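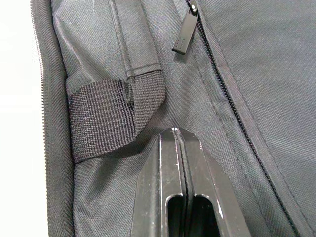
Open day at the Drireck workshop: your questions
Last updated January 10, 2026

I'm Ruba Qaisi and I look after visits here in Wonport. After the November open day my inbox went a bit mad (434 messages, I love you all), so I've put the usual questions in one place.

Do I need to book?
Yes please. It's free, but the room is small and Samer gets twitchy when people are standing on the cables. Book through the visits page and bring the confirmation on your phone.

What will I see the robot do?
Bags, mostly! We work on soft things with zips, and the grey nylon bag is the one everybody ends up crowding round. The arm has a black gripper with two fingers, and it goes for the sort of bits you'd go for yourself, like a zip pull or a webbing tab.

Why a bag? Isn't that a bit easy?
Ha, I thought so too when I started. A box stays the shape it was when you looked at it. Nylon creases the moment you touch it, and a little black tab can droop over a seam so that you've only got an edge to aim at. Have a go with a pair of kitchen tongs at home and then come and tell me it's easy.

What's on the big screen?
That's the view from the small camera near the gripper. It's very close up, so you get fabric and stitching and zip teeth and not much else. Give your eyes a minute.

Can I have a go at driving it?
If you're over 7 and you've got a slot, yes. Trinidad Cabanatuan runs the turns and will talk you through the controls. Please keep your hands behind the yellow line while somebody else is driving.

Will it work every time?
No! It misses, sometimes quite a lot. We don't swap in an easier bag for visitors, so you see whatever we'd see in an ordinary session.

Can I bring my own bag for it to try?
Sorry, not this time. We may do it later in the year, and I'm collecting offers of tatty rucksacks.

Where do I park?
Lulness Road car park, then a 2 minute walk. Don't use the yard, as Wissam needs it for deliveries.

Is there coffee?
Yes, and biscuits until they run out. Drinks stay in the front room, please.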